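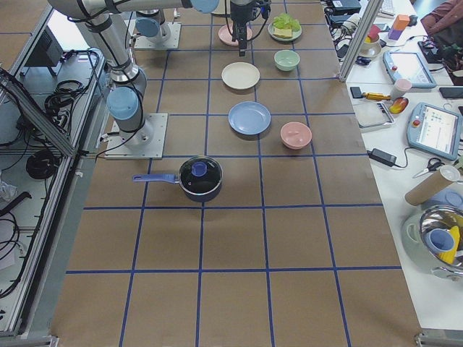 ## Review: the Florel bench rules kit for two-arm cells

Florel sells this as a printed rule set with a wall card, a log pad and a layout guide. It covers small benches where two arms share one work surface and people work close by. We used it for 12 weeks on a tabletop cell with kitchen items. The Cirgate guide we had before was longer and harder to follow.

**Layout.** The guide wants a grid on the work surface and a written start cell for every item. Blue tape on brown paper does the job. The tape costs little and a torn sheet can be replaced before the next shift. Handles get their own rule: write down which way they point. A saucepan handle aimed at an arm base is a different setup from one turned the other way, and our old sheets never recorded that.

**Pendants.** One pendant per arm, each labeled to match its base. Florel asks for a stop check on both at the start of every session. It takes us some 3 minutes. The labels in the box are paper and curl at the corners, so buy better ones.

**Side table.** This is the weak chapter. It says "keep clear" and leaves it there. Ours holds pendants, a screwdriver, scissors, a phone and spare props, and most small labs will be the same. I wanted a marked zone for pendants and a limit on what can sit next to them.

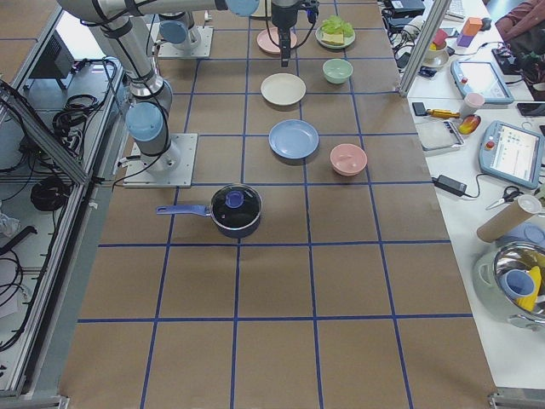
Vainio, replying to the draft of this review, disagreed on that last point: "A short rule gets read. We wrote our own page for the side table and put the pendants on hooks. I'd rather do that than pay for a longer book."

Fair enough, but a kit at this price should include the page.

**Log pad.** Good. One line per reset, with a box for the item list and a box for who was at the bench. The pad ran out in week 7 and refills are sold only in packs of 2.

**Verdict.** Buy it if you have no written rules yet. If you already use the Rornham checklist, get the layout guide alone.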